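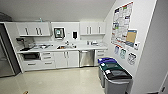
By Teodoro Salazar, Dorside Kitchens
Updated July

Lagman Office Kitchenette, white

The Lagman is our kitchenette for small and middle-sized offices. All units stand along one wall, so the rest of the room stays free for a table or for people who are waiting for their coffee.

Doors and drawer fronts are white laminate. The wall cabinets have silver bar handles placed low on the door, and a shorter person can reach them without a step. Under the sink there are two doors with the same handles, and the drawers have horizontal pulls.

The sink is stainless steel and is set into the white countertop. On the left side of it there is enough counter for a coffee machine and trays. The dishwasher has a brushed steel front and stands to the right of the sink doors, so you can put the cups in directly after rinsing.

What is included
Wall and base cabinets, drawers, countertop, sink and chrome faucet. Handles are fitted by us before delivery.

What is not included
Refrigerator, dishwasher, coffee machine, towel dispenser and wall display. We can order the first two for you from Esasero, please ask for the current colour and finish list.

Care
Wipe the fronts with a soft cloth and mild soap. Please do not use scouring powder, it makes the laminate dull and we cannot repair this.

Spare handles: order no. 374, sold in packs of 8.
Deposit: $2,000, paid when you confirm the drawing.
Warranty on hinges and drawer runners: 52 months.

Our fitters are in the showroom every Thursday. Bring the measurements of your wall, and also the height if your ceiling slopes.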